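3.2 Collecting demonstrations in simulation

We gathered all of our examples in a simulated living room, which Aroha Cartwright built up over the course of March from a stock of freely mixed furniture and ornaments. It is a deliberately homely sort of place, and the long wooden cabinet against the blue wall is where most of the work happens. The operator guides both arms of the Sinier model from the robot's own point of view (Figure 2a), and every attempt is kept, good or bad, until it has been looked over. 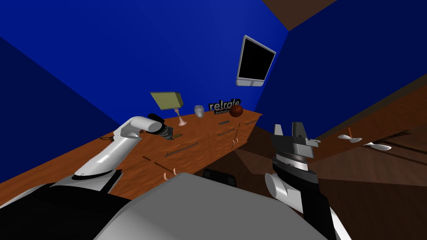
Figure 2a. Robot's view of the cabinet, with the left gripper above the counter near a small tool.

In all we recorded 1042 attempts, each capped at 90 seconds. The layout of the lamp, the sign and the basketball was left alone within a batch – we did try shuffling things after every attempt, but our operators found it rather tiring – and a fresh layout was drawn for each of the 12 batches. Yu-ting Yen then went patiently through the lot and set aside 320 attempts for testing. 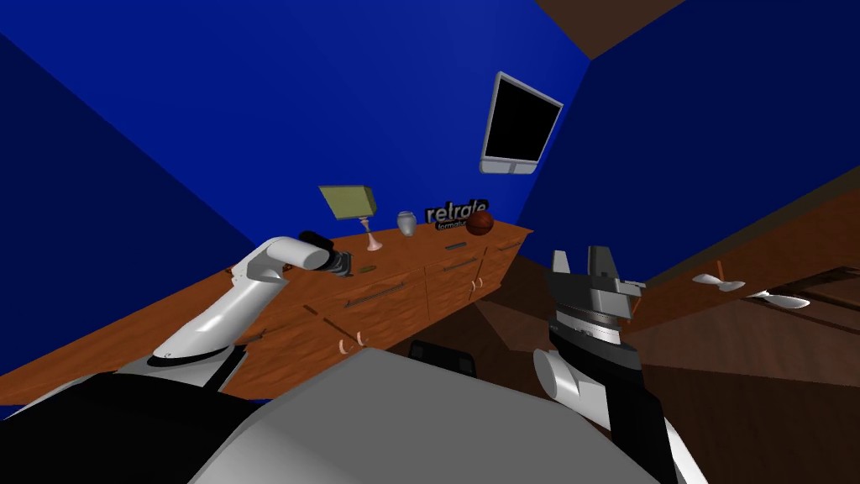
Figure 2b. Left gripper held over the cabinet top beside a small flat object; the right arm is upright.

Many of our tasks need only one arm, and we were tempted at first to drop the other from the record altogether. We are glad we kept it, as the learner has to know where both arms are before it can move either of them sensibly. Joint positions for the pair are therefore stored at every step, together with the view from the head.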